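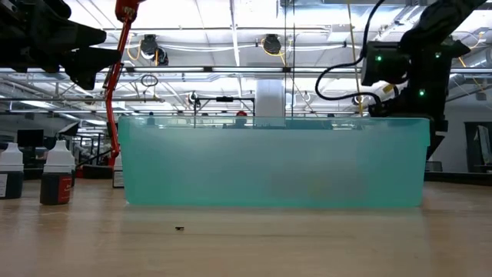
Stella Were
Homewares buyer and chief bottle sorter, Owino

Bramitness Long Bin, translucent teal
Made by Delport
Item no. 958
Updated 05/02/2020

I've been selling storage for a good while now and I still get a bit daft over a plain plastic bin. No lid, no wheels, no clever folding bits. It's a long, see-through-ish tub in a lovely greeny blue, and it's the one I keep reaching for at home when I should be trying out the newer stock.

The colour is the first thing people mention. It goes paler in the middle of the long side and deeper green at the ends, so it looks different depending on where you put it and what the light is doing. On a pale wood table it throws a soft green reflection in front of itself, and I'm very fond of that. If you've got a dark worktop you'll get less of it, but the colour still holds up nicely (mine lives on slate at home and I've no complaints).

The sides are frosted, so you'll get a blurry idea of what's inside without having the whole muddle on show. I like that for things like spare bottles, sponges, bits of garden twine and the odd charger. If you want to read labels through the side, you need the Delport Clear, which is a different range and costs a little more. Please don't order this one for that and then write to me cross!

The rim flares out a little and has a gloss to it. That makes it comfortable to pick up from either end, even with wet hands, and it gives a cloth somewhere to hang. I've had mine under the sink, on top of the fridge and for one whole August in the boot of the car with the picnic things.

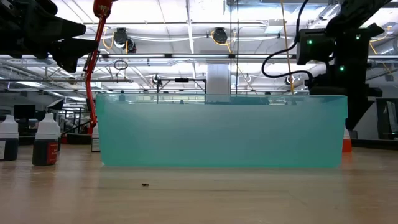

Cleaning is easy enough. Warm water, a drop of washing-up liquid and a soft cloth. Leave the scouring pads alone, as they mark the frosting and you'll see every scratch once the sun's on it. I wouldn't put it in the dishwasher either. One of our customers did and got away with it, but her machine is a big old thing and I think she was lucky.

A few people have asked how it compares with the Vovix tub we used to stock. The Vovix was deeper and a fair bit heavier, and you could practically stand on it (please don't stand on this one). The Bramitness is lighter to carry and sits better on a table or a shelf, where you want to get at things from the front. For muddy boots or logs I'd still go for something tougher. For bottles, craft things, packets, clean tea towels, all the stuff that drifts about the house, I'd have this every time.

I do suggest measuring your shelf before you order. It's a long bin, and most of the returns we see are from people who guessed. Measure at the rim, where it's widest, and leave yourself enough room to get your fingers round the ends.

Buying and delivery

We sell them singly or in cartons of 24. Cartons are mostly for schools and shops, but neighbours have been known to club together for one, and we're happy to split the parcels at this end if you ask when ordering. We've got about 200 in the warehouse at the time of writing and more on order from Delport.

Smaller orders go out by ordinary parcel post, wrapped in paper. If yours turns up with a crack in the rim, send us a quick photo and keep hold of the packaging until you've heard back.

Also in this range: Bramitness Short Bin, Bramitness Drawer Tray, Bramitness Lid (fits the Short Bin only, sorry, I have asked).

Questions about sizes or bulk orders can come straight to me at the Owino shop desk. Put the item number in the subject line and I'll find you faster.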